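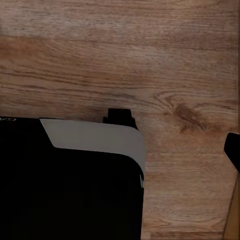
Viorica Angelovski asked after the dry run whether the talk could open with reflectance and leave the meter readings for later, as half the room will never have held a light meter. Accepted. Slide order changed, and the notes below follow the new order. The old handout still has the survey first. Say so at the start or people will flip pages looking for it.

Lighting the reading desk: what the meter says and what the reader sees
Speaker notes, Wednesday session, Homudby

Opening (two minutes)

State the scope. Task lighting on desks in public reading rooms and study rooms. No display cases, no corridors, no stacks. Someone will ask about stacks. Refer them to Edin Vasić, who has the session after the break.

State the claim. Most of the complaints we reviewed at Drudov were filed as "too dark." In most of those cases the light on the desk met the brief. The trouble was in what the desk and the things on it did with that light.

Go straight to the definitions. Do not tell the bus story.

Slide 2. Two quantities

Illuminance is light arriving at a surface. Unit is lux. A meter laid flat on the desk reads it.

Luminance is light leaving a surface in a given direction. Unit is candela per square meter. The eye responds to it.

A flat meter tells you nothing about the second one. You need the reflectance of the surface, and if the surface has any gloss you need the geometry as well.

For a perfectly matte surface: luminance equals illuminance times reflectance divided by pi. Write it on the board. Leave it up through slide 7.

Slide 3. Worked case

Desk at 645 lux. Same lamp, same position, three matte surfaces.

White paper, reflectance 0.8: 164 cd/m2.
Mid-tone wood top, reflectance 0.3: 62 cd/m2.
Black folder, reflectance 0.05: 10 cd/m2.

Paper to folder is 16 to 1. The meter reads the same on all three. Pause on this slide until the pens stop.

The ratio depends only on the two reflectances. Doubling the lamp output doubles all three numbers and leaves the 16 where it was. If a reader is bothered by contrast between the page and what is next to it, more light won't fix it.

Point out that 0.3 is a value I picked as a middle case. Pale oiled tops come out higher, dark stained ones well below. Measure your own. A gray card of known reflectance and a spot meter will do: read the card, read the desk from the same angle, divide, multiply by the card value.

Slide 4. Patterned tops

Strong figure in a wood top gives local variation in reflectance. One spot reading is a sample of one point. Take readings along the grain and across it and average them. If there is a knot under the spot, move the spot and note that you did.

Question that came up in Dumitrescu's office: does the pattern itself bother readers. We have no data on it. Do not speculate. Radoslava Koubek collected free-text comments that mention it, but the form never asked, so there is nothing to compare them with.

Slide 5. Gloss

The formula on the board assumes matte. Lacquered tops are not matte. A varnished desk has a diffuse component, for which the formula holds well enough, plus a mirror component that depends on where the lamp, the desk and the eye are.

Draw the side view. Lamp in front of the reader, above the far edge of the desk. Angle in equals angle out. Mark the strip of desk where the reflected ray reaches the eye. On a standard depth desk with a lamp on the far edge, the strip falls where the page goes.

Then move the lamp to the side. The reflected ray goes past the reader's shoulder. Same lamp, same lux within the error of the meter, no veil over the text.

Most useful slide in the set. If time is short, cut slide 4 and slide 9 and keep this one whole.

Note for left-handed readers: lamp to the right. For right-handed readers: lamp to the left. Reason is the shadow of the hand, which has nothing to do with gloss. Fixed lamps will be wrong for somebody. A lamp that slides along a rail handles both.

Slide 6. Edges
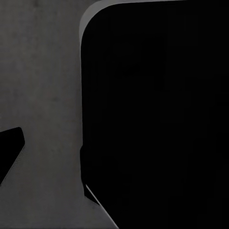 Edges get left out of most specifications. A flat matte panel has one orientation and therefore one angle to the lamp. A rounded or beveled edge has a range of orientations, and with a small bright source some part of it will usually be at the mirror angle. The result is a thin bright line along the edge while the face stays dark.

Luminance of that line can approach the luminance of the source multiplied by the surface's mirror reflectance at that angle. For ordinary plastics and lacquers, mirror reflectance is a few percent near normal incidence and climbs steeply toward grazing. A few percent of a bare lamp is still far above the page.

Two remedies. Make the source larger, so the line spreads and drops in luminance. Or roughen the edge, so the mirror component scatters. Satin finish on the desk edging costs very little at the order stage. Refinishing later costs a great deal.

Keep to desk edging and accessories here. Eyeglass frames came up last time and took ten minutes.

Slide 7. Background against task

Usual rule of thumb: immediate surroundings no darker than a third of the task. With paper at 0.8, that puts the desk top at 0.27 or above, assuming both get the same light. The 0.3 case passes. A walnut-stained top at 0.12 does not.

Stress the assumption. A narrow beam gives the page more than the desk around it, and the ratio gets worse. At Killus the lamps were narrow and the tops were dark, and the complaints read "tunnel" and "cave." The lux figure on the page was fine.

Cheap test of the idea: pale desk pad, large enough to extend past an open book on all sides. Zofia Wilczyńska ran it on one row. Comments from the row improved. It was a single row and the readers knew about the pad, so treat it as a hint.

Slide 8. The survey

Only now the numbers.

1116 readings, all at desk height, meter flat, lamps warmed up, blinds down. Taken in February after closing, so no daylight. Same meter throughout, checked against a second instrument at the start and end of each evening.

Show the histogram. Do not read it aloud. Points to make:

The peak sits above the brief. The designers did what they were asked.
The low tail is nearly all desk corners and the end seats in each row.
Ambient with the task lamps off was 100 lux across most of the floor. The drop from lit page to unlit room is large, and readers look up more than you would think.

Readings at the corners are the ones to act on. A reader with a laptop in the middle of the desk has the book at the side, at the corner value. The brief was written for a book in the middle.

If asked about uncertainty: meter error and placement error combined are small compared with the spread between seats. Full table is in the handout.

If asked why no luminance map: the camera we had was not calibrated. Damir Halilović is repeating two rooms with a calibrated one. Results are not ready and I would rather not preview them.

Slide 9. Screens (optional)

A screen makes its own light, so desk illuminance does not help it. It hurts: light falling on the screen face adds to the black level. Reduce light on the vertical plane facing the reader, keep light on the horizontal. Side lamps with a cutoff do both. An overhead grid of bare panels does neither.

Brightness matching. A screen set to the same luminance as the paper next to it is the comfortable case. At 645 lux that is 164 cd/m2 for white. Many laptops leave the box brighter and adjust themselves unevenly. A line on the desk card about screen brightness is worth printing.

Slide 10. What to put in a specification

Read these slowly; people copy them down.

Illuminance at the center of the desk and at both front corners, three values, each with a minimum.
Desk top reflectance, 0.3 or higher, measured on a finished sample.
Finish of top and edging: satin or matte, with a gloss value and the angle it was measured at.
Lamp position given on a side view and a plan, with the mirror strip drawn.
Ambient level with task lamps off.
Who measures, when, and with which lamps burned in.

The last item is the one that gets dropped in contract talks. Without it the other lines cannot be enforced.

Slide 11. Questions

Likely ones.

Color temperature. Separate topic. It does not enter any formula on the board. Color rendering matters for map rooms and picture collections, and they should specify it.

Dimmers. Yes, per seat if the budget allows. Check for flicker at the low end by filming the lamp with a phone. Bands in the picture mean look further. No bands does not prove it clean.

Old lamps with new LED bulbs. Shades designed for a frosted bulb often leave the new source visible at seated eye height. Sit down in the chair and look. Standing next to the desk will not show it.

Glass tops over wood. Adds a mirror layer whatever is underneath. Slide 5 applies in full.

Time check: if it is past 3:40 at this point, skip the rest and hand over to Edin. The spot meter and gray card stay on the front table for anyone who wants to try them. Card value is written on the back in pencil. Collect both before the room is locked.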